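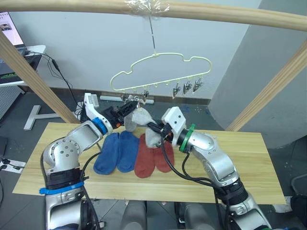
Indoor drying — clip hangers vs. folding rack for socks
Laundry & Fabric Care > Drying

flunwood_dan
Posted 02/04/2021

Looking for input on drying socks indoors through the cold months. I have a folding rack with plastic-coated rungs. Socks go over the rungs at the midpoint, and the part in contact with the rung stays damp long after both ends are done. I've been considering a clip hanger under a horizontal pole in the utility room instead. The sock hangs from one end and nothing touches the rest of it.

Questions:
1. Clip at the cuff or at the toe?
2. Does the clip leave a permanent mark in the ribbing?
3. Plastic hanger body or metal?

Mostly cotton blend, some wool.

Ecaterina Bucur
Toe. The cuff is where the elastic is, and a clip under load will stretch a short section of it over time. The toe seam is the strongest part of a sock and a mark there is inside the shoe anyway.

Plastic body is fine. Get metal clips if you can. The ones I had with plastic clips lost tension after a couple of years near a window.

rackandpinion
Disagree on toe. Water moves down. If you hang by the toe, it collects in the cuff, which is ribbed and doubled and already the slowest part to dry. Clip at the cuff and the water goes to the toe, which is thinner on most dress and athletic socks. On a cushioned sock it makes no difference because the whole foot is thick.

On stretching: a damp cotton sock weighs very little after a proper spin. I clip at the cuff, one side only, so the opening hangs apart and air gets in. No visible change in the elastic.

Ecaterina Bucur
"After a proper spin" is doing a lot of work there. Mine come out of a machine that tops out low and they are noticeably heavy. Wool especially. I have two pairs with a scalloped cuff from clipping that way.

flunwood_dan
Spin speed here is adequate. I'd guess wool by the toe and cotton by the cuff, then.

One more thing. The hanger would be suspended from the pole on wire instead of its own hook, because the hook that came with it is too small for the pole diameter. Any problem with that?

millpond73
Wire slides. As soon as you load one end of the hanger more than the other, the wire walks along the pole and the hanger tilts. Wrap it with tape where it crosses the pole. Clear packing tape holds on bare wood if the wood is clean. Renew it when it starts to lift.

Also load from the middle outward, alternating sides. A hanger on a single wire has no resistance to tilt.

rackandpinion
Or cut a shallow notch in the pole. Nine minutes with a round file.

millpond73
Works, but then the position is fixed. I move mine depending on whether the window is open.

sortedlaundry
Nobody has mentioned staging. I pair everything on a board under the hanger before any of it goes up. Toes all pointing the same way, each color together. Then the pairs go up side by side and come down side by side and there's no matching at the end. If you pull them from the basket one at a time and clip them as they come, you do the matching twice.

I use a plain pine board across two trestles, hanger above it at chest height. Take-down is the same thing in reverse. Unclip, lay flat, check the partner is beside it, next one.

Edwards_M
Pairing before drying is wasted effort in my opinion. Damp socks are dark and it's hard to tell navy from black. I've put up mismatched pairs more than once that way. Match dry, in daylight.

sortedlaundry
That's an argument for better lighting. Also, if your socks are plain and clearly different colors, red and blue for instance, the problem doesn't come up.

Edwards_M
Most people's drawers are navy, black and charcoal.

flunwood_dan
Mine are mixed. I'll try it both ways. Is a bare wood surface OK for damp socks, or will it stain?

sortedlaundry
Two coats of water-based varnish. Unfinished pine will raise its grain and you'll get snags on anything fine-knit. Sand lightly between coats, 200 grit or finer. Red socks can bleed on the first few washes, so keep those off bare wood in particular.

Keep the pairs flat and touching along the inside edge and you'll also notice when one has come out longer than the other. That generally means one has been clipped wet and heavy more often than its partner. Pull the short one gently to length while damp and dry them both the same way next time.

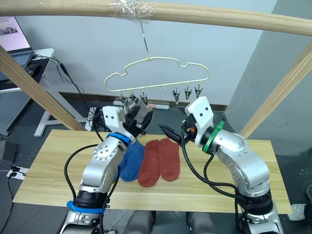 rackandpinion
Pulling the short one is backwards. If the long one has been stretched by hanging, the short one is the correct size. Wash the long one warm and dry it flat, and cotton will usually recover most of the way.

sortedlaundry
Fair point. Flat for the long one.

Ecaterina Bucur
Which brings us back to why I clip at the toe.

millpond73
Which hanger did you settle on, Dan? The Rutent ones have a separate hook for each clip, so you can replace a clip without replacing the hanger. The Plulum has the clips molded in. When one goes, you have a gap.

flunwood_dan
Rutent, on the strength of the replaceable clips. Pole goes up this weekend. I'll put a fan on low at the far end of the room and report back in May with drying times for the cuff and toe groups, same load, same spin.

Edwards_M
Weigh them before and after. Drying time by touch isn't a measurement.

flunwood_dan
Kitchen scale reads to the gram. Will do.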